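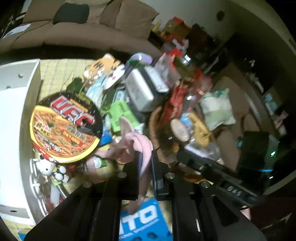
Sorting a mixed table of snacks, soft toys and household odds and ends into fixed storage

Asked in: Storage and tidying
Posted 2022-09-10
Replies: 3

nalthorpe_flat
Member

I am trying to clear one table that has become the default dropping point for everything that comes into the flat. It currently holds instant noodles, snack packets, drinks, paper cups, a cloth, small soft toys and a number of boxes and cartons. The whole lot sits on a checked tablecloth, which I would like to wash at some stage.

For containers I have an open white box, a white wire rack and a wicker basket. The box measures 276 mm across the inside. The shelf it is meant to go on has a clear height of 18 cm, so nothing tall can stand up in it once it is in place. I have put noodles in the box for now, as they take up the most room for their weight.

My problem is the order of work. I have tried twice to sort straight into the containers, and both times I had to tip everything out again when a category turned out larger than expected. Soft items are the worst. The cloth ends up on top of the small packets and I lose track of what is under it.

Is there a standard sequence for this? I also need to know whether food and non-food can share the basket, given that all the food is sealed. I do not want to buy more containers unless there is no alternative. The Asereck stacking trays sold locally are 9 cm deep, too shallow for a noodle tub.

pratberg_shelving
Regular contributor

Take the cloth off first and fold it. Soft goods hide hard goods. Then do drinks, then food, then everything else. I would not bother with trays of any depth.

Food and toys in one basket is fine if it is all sealed. 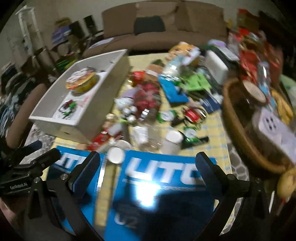
holub_stores
Senior member - former stockroom supervisor

I disagree with the reply above on the basket, and the sequence needs more detail.

The box is doing the right job. A round noodle cup and a clear bag can sit in it side by side, and both can be seen from the top. Keep it for food only. There is a red handwritten mark on the inside floor; if that is a label left over from some earlier use, cover it or rub it out before the box goes on the shelf.

The sequence I would use is as follows.

Remove all soft items and put them on a chair. Do not sort them yet.

Deal with anything that can roll. The clear bottle between the two paper cups is on its side, and so is the red can further over. Check the caps, stand them up and move them to one end of the table. Cups go next. Used ones go in the bin, clean ones can be nested.

Pull out the flat packages and boxes and stack them by footprint, largest at the bottom. Flat stock takes up a lot of table and very little shelf, so this step gives the quickest return in working space.

Group the remaining food on the table, not in the containers. Measure the group before you allocate anything to it. This is where your two earlier attempts went wrong - the container was chosen before the volume was known.

Load the box last. Tubs go against the walls, packets fill the gaps. Measure the tallest tub against your 18 cm with the lid on, and leave enough clearance to get your fingers over the rim.

On the basket: wicker catches on thin wrappers and it is awkward to clean if something leaks. Use it for the toys and the folded cloth. The wire rack will take cartons and upright packets, but small sachets may slip between the bars.

The tablecloth comes off after the flat packages are done, with whatever is left moved to one side and back again.

nalthorpe_flat
Member

Thank you both. Measuring before allocating makes sense. The tallest tub clears the shelf with the lid on. I will move the toys to the basket and report back on the rack.

asereck_user18
New member

Same problem with the shallow trays. They do take packet soup laid flat, if you have any.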